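# Keeping the old machines running at Plasden

When I rang the operations manager at Plasden to ask whether she could spare me half an hour, she laughed and said I had better bring sandwiches. We ended up talking for most of an afternoon, and I came away knowing a great deal more than I ever expected to about tape libraries, spare fans and the particular noise a power supply makes in the week before it gives up.

Plasden handles bookings and payments for small ferry and coach firms, and the heart of it still runs on a pair of Dandine servers, bought when she was fairly new to the job. Dandine was taken over by Fogh a few years ago, and in September customers had a letter saying that full hardware support for the range would stop in 18 months.

"I read it standing up in the kitchen with my coat on," she told me. "I wasn't shocked, we'd all seen it coming, but I did sit down afterwards. You get fond of a thing that's never let you down on a bank holiday."

Her first job was to find out what was really on the machines. She had guessed at a few hundred programs. The list came to 1,898, and 83 of those had no written notes of any kind.

"Some of them were a dozen lines long and did one tiny thing, like rounding a child fare," she said. "And then you'd open the next one and it was the whole of the refunds process, written by somebody who'd left before I arrived, with all the names of things shortened to two letters. I do wish I'd bought that person lunch while I had the chance."
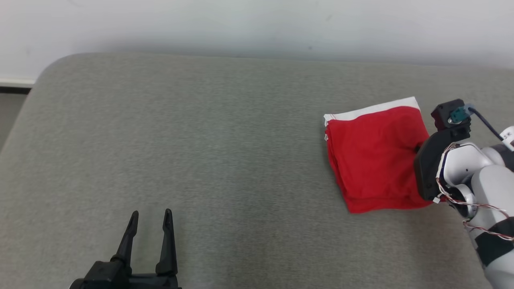 Fogh would naturally like Plasden to move to its own newer servers, and she is quite fair about the offer, which she calls "decent, if you like being tied in for a long stretch". The other choice is Nistunero, a much smaller firm that sells software to let old Dandine programs run on ordinary machines with hardly any changes. She has had it on trial since the spring, feeding it about 1,000 bookings a night copied from the live system, and comparing the totals each morning over her first cup of tea.

"Most mornings they match to the penny," she said. "The mornings they don't, it's nearly always dates. Dates, or somebody's surname with an apostrophe in it. I could write you a book on apostrophes."

I asked whether she had made up her mind, and she took her time (and the last of the sandwiches) before answering. She leans towards Nistunero, she said, but she wants to see it through a full summer timetable first, and she wants the refunds programs written up properly whichever way it goes. Two of her team have started on that already, a couple of programs a week.

"People ask me why we didn't do all this years ago," she added, while walking me back to reception. "Well, the ferries were running, and the phones were ringing, and the machines just sat there and worked. I'd probably do the same again, only with better notes."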